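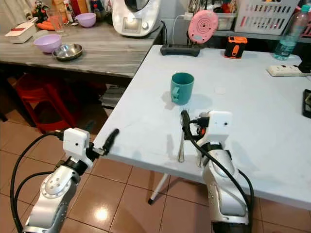
A teal mug and a metal spoon or utensil on a white folding table.

Jun 23, 2018

The head of materials at Bronov keeps a jar of failed glue on the windowsill, and it has gone the colour of old custard. "That was going to be our first product," she says. "It set beautifully. It set in the bottle."

Bronov makes coatings, or would like to. The firm has 28 people, two floors of a former hosiery works and one thing to sell, a clear film called Plimeo that is meant to stop limescale and tea from taking hold on hard surfaces. Its makers say it contains no fluorine, a point they return to often and with some feeling.

"Fluorine works," she says. "I'm not going to sit here and tell you it doesn't. It's cheap, it's slippery, and then it stays in the river until your grandchildren have grandchildren. We wanted something that did most of the job and then had the decency to fall apart."

How much is most? She looks at the ceiling for a while. "On a good day, nine tenths. On ceramics, nearly all of it. On polypropylene I would ask you to come back next year."

Plimeo is a silicon-based network with short, bendy side chains that keep moving at room temperature. Scale needs a still, slightly rough place to start growing, and the chains don't give it one. She compares this to trying to build a sandcastle on a trampoline, then says she has been asked by marketing to stop comparing it to that. Marketing is one man, and he prefers "a living surface", a phrase she will not have in the building.

The recipe that works is number 2797 in the lab book. I ask whether there were really 2,796 before it. "There were more. We lost a book." Many of them differed only in how long the mixture was left to stand, and one of the better ones came from a batch that stood over a bank holiday weekend in May when the timer had been set for the wrong day. They spent the following 4 months trying to get the same result on purpose.

The trouble now is heat. The film cures at 50 degrees, which is gentle by the standards of the trade and still too warm for several of the plastics people most want coated. Valdebenito, the firm that moulds parts for kettles and coffee machines and is Bronov's only customer so far, sent back the first trial pieces with a polite note and a photograph of a lid shaped like a crisp.

"They were very nice about it," she says. "They've framed one."

A cooler cure is possible with a different catalyst, but the one that does it best smells strongly of fish. It fades after a day or so. She does not think this will reassure anybody buying a kettle.

Then there is Bideo, a bigger rival with a bigger building, which announced its own fluorine-free coating last month and has put out a film of water rolling off it in slow motion, with strings. Has she watched it?

"Several times. Lovely droplets. Anyone can get a droplet to roll off something clean. I want to see it after six months in a hard-water town with a family of five who never descale."

She has been running that test at home, using her own kettle and, as far as I can gather, her own family. The coated half is clear. The uncoated half looks like the inside of a cave. Her children have asked if they can have a normal kettle for Christmas.

The next batch goes to Valdebenito in the autumn, cured more slowly and a little cooler. She gives it even odds. On my way out I ask what will happen to the jar on the windowsill, and she says she has tried to throw it away but it is stuck to the paint.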